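家でつくる電子工作の作業机 はんだと工具の小さな工夫

私はソフトウェアの仕事をしていて、名前はAnayeli Solísといいます。日本に来てから、夜に台所のテーブルで電子工作を始めました。大学では機械の勉強をしましたが、はんだごては一度も持ったことがありませんでした。会社の先輩のInnes Urquhartさんに基本を教えてもらい、そのあとは自分で失敗しながら覚えました。このページには、同じように家で始める人のために、私が毎回していることを書きます。日本語のまちがいがありましたら、お許しください。

机の準備

台所のテーブルを使う場合は、まず食べ物と食器を全部片付けます。はんだには鉛が入っているものもありますから、食事の道具と同じ場所に置かないでください。私は耐熱のシリコンマットを敷いて、その上だけで作業することに決めています。マットの幅は35センチで、こて台と基板を置くとちょうどよい大きさです。

マットは作業のあと、ぬらした紙でふいて、その紙はすぐに捨てます。布のふきんは使いません。前に一度使って、細かいはんだのくずが布の中に残り、洗濯のときに困りました。

換気も大切です。窓を少し開けて、小さい扇風機を「吸う向き」に置きます。煙が自分の顔から離れて窓のほうへ行くようにします。風が基板に直接当たると、はんだが冷えてうまく流れませんので、扇風機は少し遠くに置きます。冬は寒いですが、上着を着て我慢します。

手元の明かり

私の失敗の半分は、よく見えなかったことが原因でした。天井の明かりだけですと、自分の頭の影が基板に落ちます。左手の前のほうに小さいライトを一つ置くと、右利きの人は影が少なくなります。左利きの人は反対にしてください。

ライトの色は白いほうがよいと思います。黄色い光では、抵抗の色の帯で茶色と赤と橙色がとても似て見えます。わからないときは色を読まないで、テスターで測ります。そのほうが早いです。

目が疲れたら、遠くを見て休みます。私は三十分ごとにタイマーを鳴らして、一度椅子から立ちます。

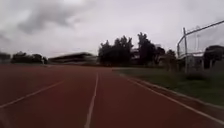

曇り空の下の陸上トラック。赤茶色の走路に白い線。

こて先の手入れ

新しいこて先は、初めて熱くしたときに、すぐにはんだをつけます。何もつけないで熱いまま置きますと、先が黒くなって、はんだが乗らなくなります。作業を終わるときも同じです。先にはんだを少し多めにつけて、そのまま電源を切ります。次の日に熱くして、金属のたわしで軽くふけば、きれいな先が出ます。

ぬれたスポンジを使う人も多いですが、水が多すぎるのはよくないです。指で押して水が落ちるようでしたら、もう一度しぼってください。

Wekixの掲示板で「紙やすりで磨けばよい」という書き込みを読んで、私は本当に磨いてしまいました。こて先の表面にはめっきがあるのに、それを削ってしまったのです。そのこて先は一週間でだめになりました。紙やすりは使わないでください。

部品の分け方

抵抗やコンデンサは小さい袋に入れて、袋の右上に値を書きます。いつも同じ場所に書くのがこつです。箱に立てて並べたとき、指でめくるだけで読めるからです。私の箱には袋が88枚あります。値の小さい順に並べて、使った袋は必ず同じところに戻します。

ねじとナットは、製氷皿に入れると便利です。分解するときは、外した順番に左から入れていきます。組み立てるときは右から取ります。ふたのない皿ですから、動かすときは両手で持ってください。私は一度、全部を床に落としました。磁石をビニール袋に入れて床をなでると、鉄のねじはよく集まります。袋を裏返せば、ねじは磁石から簡単に離れます。ステンレスのねじはつかないことが多いので、目で探しました。

ICは、引き出しの中のスポンジにささないほうがよいです。普通のスポンジは静電気をためることがあります。黒い導電性のスポンジを買うか、買ったときの入れ物のまま保管してください。

電線の切り方と被覆のむき方

電線は、必要な長さより指二本分長く切ります。短くて足りないときはやり直しですが、長いときは切るだけです。ワイヤーストリッパーの穴は、線の太さに合わせて選びます。わからない場合は大きい穴から試して、少しずつ小さくします。初めから小さい穴を使うと、中の細い線が何本か切れてしまいます。

むいた線は、軽くねじってから、はんだを薄くつけておきます。ただし、ねじで締める端子に入れる線には、はんだをつけません。はんだは時間がたつとつぶれて、ねじがゆるむためです。これはInnesさんに強く言われました。

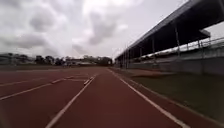

まっすぐ続く走路と白いレーンの線。空には厚い雲。

電源を入れる前に

完成するとうれしくて、すぐに電源を入れたくなります。私もそうです。しかし、その前に必ず次のことをします。

電池やアダプターを外したまま、テスターでプラスとマイナスの間を調べます。音が鳴り続けたら、どこかでつながっています。
電解コンデンサとダイオードの向きを、図と比べます。
基板の裏を明るいところで斜めから見ます。はんだの細い橋は、正面からは見えにくいです。
机の上の切りくずを全部捨てます。切った足が一本、基板の下に入っているだけで危ないです。

初めての通電のときは、基板から目を離さないでください。変なにおいがしたら、考える前に電源を切ります。

記録のつけ方

ノートは一つだけにしました。以前はスマートフォンと紙の両方に書いていて、どちらに書いたか忘れました。今は紙のノートに、日付、やったこと、次にやることを一行ずつ書きます。失敗も書きます。12月に同じ失敗を二回して、それから書くようになりました。

回路図は鉛筆で、直したところは赤いペンで書きます。赤が多くなって読めなくなったら、新しいページに書き直します。面倒ですが、書き直すときに自分のまちがいをよく見つけます。

かかったお金

最初にそろえた道具は、こて、こて台、ニッパー、それにマットで、合計3,562円でした。こては安いもので、温度は変えられません。初めはそれで十分だと思います。ニッパーだけは、次に買うときに少し高いものにしました。切ったところが平らになって、手も痛くないです。

テスターは別に買いました。中古でもよいですが、測る棒の線にひびがないか、必ず確かめてください。

次は、古いラジオのつまみを3Dプリンターで作る話を書くつもりです。穴の寸法がまだ合っていなくて、今は三つ目を印刷しています。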